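About Us

Hi, I'm Siiri Lappalainen, and I run the Vullisbridge Language Room with my business partner Donnie Gillies. We teach Finnish to grown-ups. That's all we do, and we've been doing it for 17 years now, first out of my kitchen and then in our two rooms up the stairs at 3422 Jardine Street.

I grew up speaking Finnish with my grandmother and English with pretty much everyone else. When a neighbor asked me to help her read a box of old family letters, I said sure, how hard can it be? Well! I could tell her what every sentence meant, but I had no idea how to explain why the words kept changing their endings. I spent most of that winter buried in grammar books, and by spring I had three people coming over every week with notebooks and a cake. I still think of them as the first class.

Donnie was one of those three. He'd been laid off from Cendent, where he wrote training manuals, and he signed up to keep his brain busy. He was a terrible student for the first few months (he'll tell you so himself) and then it all clicked, and he started rewriting my handouts without asking. They were so much better than mine that I quit making handouts. He's done all our course books ever since, and he teaches the beginners, who love him for remembering exactly what confused him.
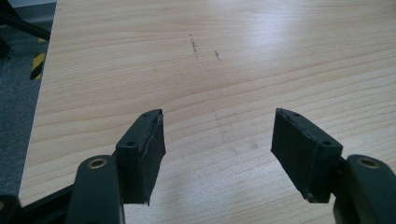
Do I need to know any Finnish before I start?
Most of our beginners come in with "sauna" and maybe "kiitos," and that's plenty for the first class. If you already know a bit, send me an email and we'll have a quick chat on the phone to find the right group for you.

Our classes are small and pretty talkative. You'll be speaking in the first ten minutes, even if it's only your name and what you had for breakfast. We don't do tests. We do give homework, but it's the kind you can finish over a cup of coffee - listen to a song, label the stuff in your fridge, write a grocery list and stick to it.

People come to us for all kinds of reasons. Some have a Finnish grandparent and a drawer full of postcards. Some married into it and are tired of smiling politely through dinner. We had a choir come through last year wanting to get their vowels right, and they ended up staying for the whole beginner course.

New beginner groups start in January and again in September. The Clokari evening, our reading circle for the more advanced folks, meets once a month at 7 p.m. We read short stories and the odd mystery novel, and we argue about them in whatever mix of languages comes out. You're welcome to sit in once before you decide.

The street door sticks, so give it a good push. Coffee's on from half an hour before class, and Donnie usually brings the cardamom buns.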